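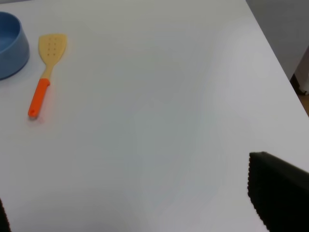
A reader wrote in last month to tell me that a kitchen with one bowl and one spatula in it is a kitchen where no one cooks. Well, I cook every night! I got rid of nearly 40 utensils in November, including the Gandetti whisk set I'd babied for years, and dinner tastes the same. What I kept is a blue bowl and a spatula with an orange handle - cheerful, easy to spot, hangs by its little hole. My sister-in-law still swears by her giant Tallanero drawer kit. Fine, but she can't get the drawer shut.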